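Visit to the Fleline rehearsal hall, Vileck

Fleline opened its tour rehearsal hall to visitors for one afternoon in March. The floor takes a full arena stage, with a seated capacity of 650 when the side stands are out. Boiko supplied the rigging: 60 motorised hoists on 6 trusses, all run from one desk.

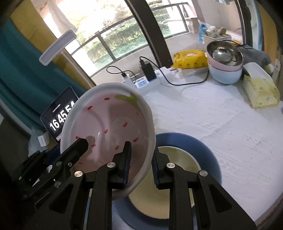 The sound check began at 2 pm. Delay between the main hangs and the rear fills was set by measurement, then adjusted by ear from the back row. Low end was uneven near the loading doors.

Genine handles the trucking. Cases are packed in reverse order of use, and the load-out plan is taped inside each lid. Parking at the site is limited.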